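Water rates are going up in Lonmont, and I have the letter on my kitchen counter to prove it

Well, it came through. Starting in January, the base charge on a Lonmont water bill goes up to 70 dollars a quarter, and if you live up on the Surker side of town you get the new pumping fee on top of that. I read the letter twice, then I called the utility office to make sure I had it right (I did, sadly).

The woman who picked up was very patient with me. She said 1719 households are on the Surker line, and the money goes toward replacing the old main under Jacquet Street, the one that burst last winter and turned the bus stop into a skating rink. Fair enough! I had to walk the long way to work for a week over that pipe. 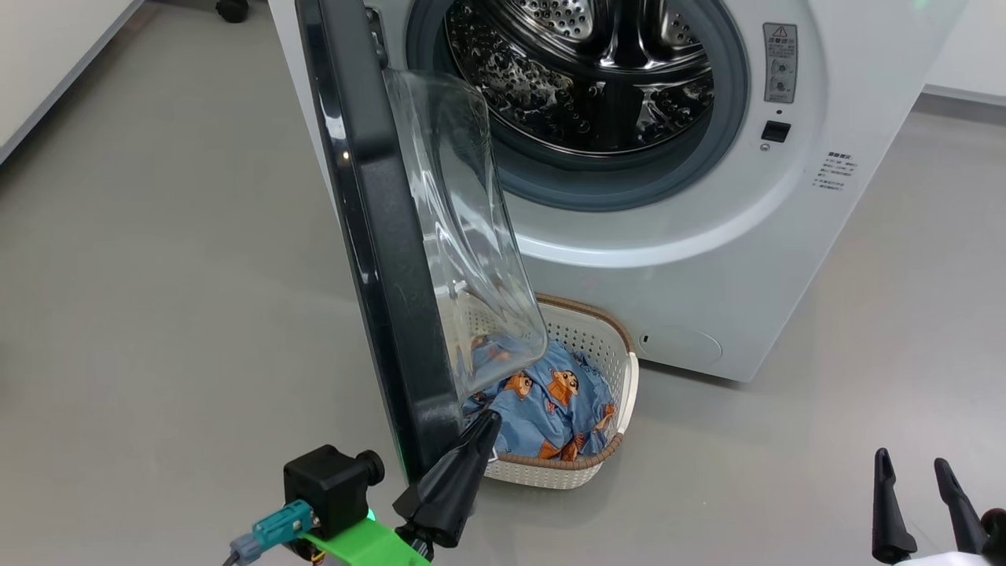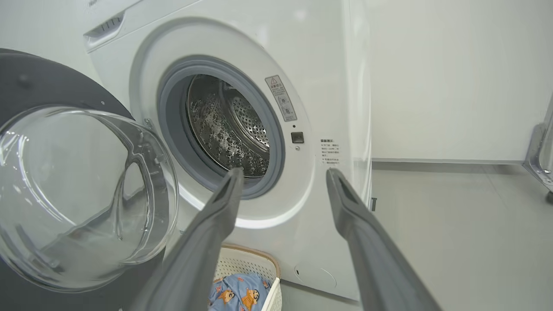 My own last bill came to 172 dollars, so I've been going through the house wondering where it all goes. The office will mail you a free leak kit if you ask, with dye tablets for the toilet tank and a little card for reading your meter at night. Laundry is the other big one they bring up, and a front loader with the door on the front and that shiny steel drum still has to be filled up with clothes before it's worth running, so no more washing one pair of jeans for me.

There's a discount for anyone on a fixed income, and so far 407 people have signed up. The forms are at the library and at the Zidumau Market service desk, next to the lottery tickets. Bring a recent bill with you. The desk closes at 6 p.m., and the line was already pretty long when I stopped by.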